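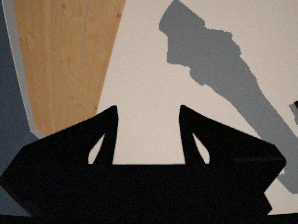
Figure 1. Simulated gripper from behind, fingers open, tabletop beyond.

Progress report: evaluation of the Piltunus simulation kit
Prepared for: Keabetswe Jacobs, Ekberg
Prepared by: Radomír Šindelář
Date: 2018-08-01

1. Scope
The funding agreement asks whether the Piltunus kit can replace bench time in the early stages of programming tabletop handling tasks. The kit comprises a physics engine, an arm and gripper model, a set of task objects and a scripting interface. All work in this period was done in simulation. Hardware comparison is scheduled for the next stage at the Bukedari workshop.

2. Work completed
Installation took 3 working days against a plan of one. The delay was caused by a licence server fault, which the vendor has since fixed. The default work cell was then set up and 1,304 trials were logged across 52 scripted tasks. Each trial records joint positions, gripper state and the output of two virtual cameras, one at the wrist and one facing the table.

The wrist view is the more useful of the two for alignment, as both fingertips stay visible while the gripper is open. Its weakness is coverage, because the gripper body hides much of the near surface.

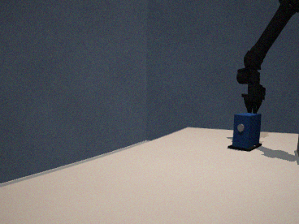

Approach from above was tested first, with the fingers pointing straight down at the top of the object. The colour and behaviour of small parts such as knobs can be set in the object file, but the documentation of these fields is thin. We have written our own notes and will attach them to the final report.

Rendering is adequate for checking position. At the default resolution, edges are soft and dark parts of the arm run together against dark walls. A higher setting is available and slows each trial by 20 per cent.

3. Issues
Contact settings reset to default when a scene is reloaded. The vendor has acknowledged the fault and given no date for a fix. Until then the values are reloaded by script.

The Polák import tool rejects some of our part files. Conversion by hand is possible but has not been costed.

4. Budget
Spending is within the approved amount. The licence was paid in full in May. No change to funding is requested.

5. Next period
Repeat a subset of the tasks on hardware, compare joint logs with the simulated runs and cost the file conversion.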